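Filed under: Course Materials > Building Finishes > Unit 9

Unit 9. Tile layout and movement in small wet rooms
Instructor: Chanida Chantharasri

Read the substrate notes from Unit 3 before starting. Flatness limits are assumed known and are not repeated.

9.1 Setting out

Find the two walls that are closest to square with each other and snap a reference line off each. Do not work from the door wall by default. Dry-lay one full row in each direction, spacers included, and record the cut width at both ends. If either cut is less than half a tile, shift the line by half a module and lay the row again.

In the Diltcombe drawings the room is 24 tiles long on the nominal grid. The nominal grid includes the joint. Students who leave the joint out of the module get a false remainder at the far wall, and the error grows with every row.

9.2 Slope

A floor draining to a point needs four planes meeting at diagonal cuts, unless the tile is small enough to follow the surface without cutting. A floor draining to a linear channel needs one plane. Large-format tile should be paired with the second arrangement. The slope is formed in the mortar bed, never in the adhesive.
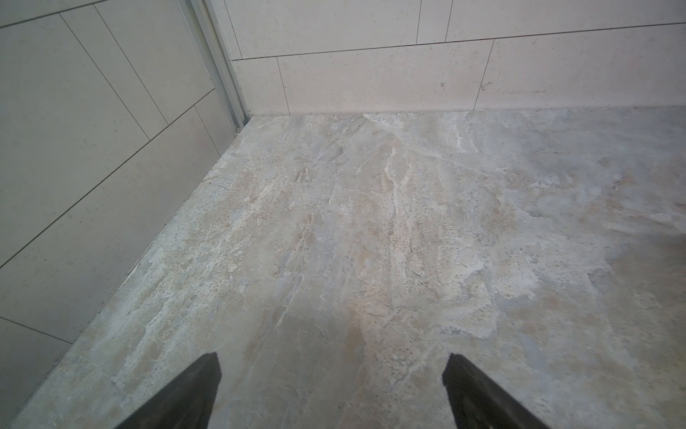
9.3 Changes of plane

Joints where floor meets wall, and where wall meets wall, are movement joints. They are filled with flexible sealant and kept free of grout and adhesive for their full depth. Grout in these joints cracks because the two surfaces move independently.

The Wongsuwan survey covered 3,856 joints in rented units. Use its defect categories in your report, and note that it does not separate hairline cracks from loss of bond.

9.4 Patterned tile

Printed stone-look tile repeats. Open several boxes, mix them, and turn alternate pieces before fixing. Check the shade code on every box.

Assignment: redraw Diltcombe sheet 2 with the reference lines moved to the long wall. Show all cuts. Submit to Samran Chuensuk by 23/09/2022.

Comments

plavlow_tiler: In 9.1, is the half-tile rule measured with the joint or without?

C. Chantharasri: Without. Compare the cut piece to the bare tile.

Rostico: Sheet 2 has no drain position marked. Are we meant to pick one?

S. Chuensuk: Use the position on sheet 3.

mk_finishes: Link to the Unit 3 notes is dead for me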